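Chapter 7
Setting Up and Maintaining a Bin-to-Bin Picking Cell

Chapter Objectives

After studying this chapter, the reader should be able to:

Explain why the position of a bin must be fixed before any other part of a picking cell is adjusted.
Mount and clamp a pair of bins to a bench and confirm that they stay in place under load.
Route and secure the cables at the wrist of an arm.
Carry out the start-of-day inspection and record the results.
Recognize the common signs of wear in a sheet-metal bin and decide when a bin should be replaced.

Key Terms

bench datum, bar clamp, C-clamp, cable loop, home pose, keep-out height, pick bin, place bin, seat check, witness mark

7.1 Introduction

The preceding chapters treated the arm, the gripper and the controller as separate subjects. The present chapter brings them together in a single cell and considers the cell as a piece of equipment that must be set up, kept in order and, from time to time, repaired. The cell chosen for study is a small one. It consists of one arm, one two-finger gripper and two open metal bins held to a bench. Objects of mixed shape are placed in one bin, called the pick bin, and are moved one at a time to the other, called the place bin. When the pick bin has been cleared, the two bins exchange roles and the work continues in the opposite direction.

A cell of this kind has few parts, and students often assume that it needs little care. Experience in the teaching laboratory at Wostport does not support this view. Most of the stoppages entered in the cell log in the first term of operation were traced to the bench and the bins. A bin that has shifted by the thickness of a fingertip will cause the gripper to meet a wall where the controller expects open space, and the fault will be reported as a fault of the arm. The technician who looks only at the arm may spend a full morning on a problem that could be cured with one turn of a clamp screw.

The procedures given in this chapter follow the Nimari bench standard, which was prepared for the laboratory by Kuldeep Tiwari and last revised in May 2025. Readers working with other equipment should substitute the values in their own manuals but should keep the order of the steps.

7.2 The Bench and the Bins

The bench carries the load of the bins and takes up the small shocks produced when the gripper touches a wall or floor. It should be level and free of rocking. Where the top of the bench is uneven, or where the bins must be raised to bring them within reach, a flat board may be laid under them. The board becomes part of the bench for all later purposes and must be held as firmly as the bins themselves.

The bins are set one behind the other as seen from the front of the bench. They need not be of identical width, but the dimensions of each must be entered separately in the controller. A frequent error is to enter the front bin twice.
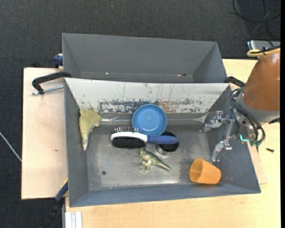

Clamps are applied from the outside so that no part of a clamp enters the space through which the gripper travels. C-clamps are suited to places where the edge of a board or bench can be gripped directly. Bar clamps are used where a longer reach is needed, and they should be placed so that the bar does not lie under the path of the arm. Each clamp is tightened by hand until it seats and is then checked by pressing firmly on the nearest bin corner. If the corner moves, the clamp is released, reset and checked again. Tightening a badly seated clamp further will bend the wall of the bin and should not be attempted.

Once the bins are secure, a witness mark is drawn at two corners of each bin, on the surface beneath. The marks allow any later movement to be seen at a glance. They should be renewed whenever a bin is removed and put back.

7.3 The Arm at the Bench

The arm is mounted to one side of the bins so that it can reach across both. With the arm in its home pose, the technician measures the keep-out height, defined as the smallest distance between the lowest point of the gripper and the highest edge of either bin. In the Nimari standard this distance is 50 millimeters. A smaller value leaves too little room for a long object carried by one end.

Cables at the wrist deserve particular attention. They must be long enough to allow the full turn of the last joint and short enough to stay clear of the bin walls when the arm is low. A loop is left on the side of the arm away from the most frequent direction of turn. The technician should move the arm by hand guidance through the four corners of each bin and watch the loop throughout. Any cable that touches a wall, tightens or rubs against a collar is to be refastened before power-driven motion is allowed.

7.4 Wear

Painted metal does not remain painted for long in a working bin. The fingers of the gripper strike the rear wall when reaching for objects that rest against it, and the paint is scraped away in a band at the height of contact. Worn paint alone is no reason to replace a bin. A bin should be replaced when a wall has been pushed out of line, when an edge has turned up, or when a hole in the floor has grown large enough to catch a fingertip.

Changes in the surface may still affect the work. Bare metal reflects light differently from paint, and clear tape produces bright spots that move with the position of the lamp. After any change of this kind, the camera settings are to be checked by the method given in Chapter 2.

7.5 The Start-of-Day Inspection

The inspection is made with the arm at rest and the motion lock engaged.

1. Compare each bin with its witness marks.
2. Press on every bin corner and reset any clamp that yields.
3. Look over the bench for dropped screws and other small parts. Find where each part belongs before the cell is started.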